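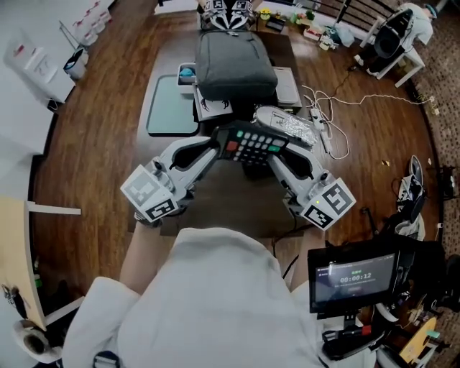 How to clean used office electronics without buying a kit

By Igor Danko

Search for how to clean a secondhand phone or keyboard and you will be told to buy things. Foams, gels, putties, a brush set in a zip case. I have cleaned up used equipment for resale in Plaltdale for 11 years and I own one of those kits. It was a gift and the putty left blue crumbs in a calculator.

What you need

Rubbing alcohol, 70 percent or stronger
Cotton swabs
Two old T-shirts cut into squares
A soft paintbrush, one inch wide
A vacuum with a hose

Before you start

Unplug it. Take out the batteries, including the backup ones people forget in the bottom of desk phones. If they have leaked, put on gloves and deal with that first.

1. Dry brush everything

Most of what looks like grime is dust sitting on a thin layer of hand grease. Brush from top to bottom with the vacuum hose held close in your other hand. Go between the keys in both directions. People skip this, go straight to the wet cloth and make gray paste.

2. Do the vents

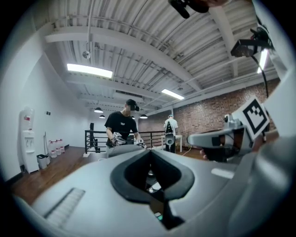 Fine slats, as on the left slope, collect lint along their length. Brush with them, never across.

Canned air is what everybody recommends for vents, and I don't think much of it. It moves the dust from the part you can see to the part you can't. Pull the dust out with the hose. If a vent sits over a fan, hold the fan still with a swab while you do it.

3. Wipe the plastic

Dampen the cloth, never the device. Start with plain water and try it on the underside. Move to alcohol if water does nothing. Keep alcohol off clear windows and printed lettering until you have tested a corner, and be suspicious of anyone who says it is safe on all plastics.

I tried Surureck spray on one half of a fax machine and water with a drop of dish soap on the other. My wife couldn't tell me which was which. Sollora wipes did fine too, at 50 cents each.

4. Keys and buttons

A swab with alcohol, squeezed out, around the edge of each key. Sýkora, the repair shop on our street, pulls the keycaps off and soaks them. For a keyboard that makes sense. On a phone you will probably break a clip.

5. Let it sit

Leave it open to the air for 4 hours before plugging it in, overnight if you got heavy-handed. Skip the hair dryer and the bag of rice.

What won't come out

Yellowing. The peroxide method works on some plastics, and I have seen 6 cases come back blotchy, two of them mine. Sell it yellow and say so in the listing.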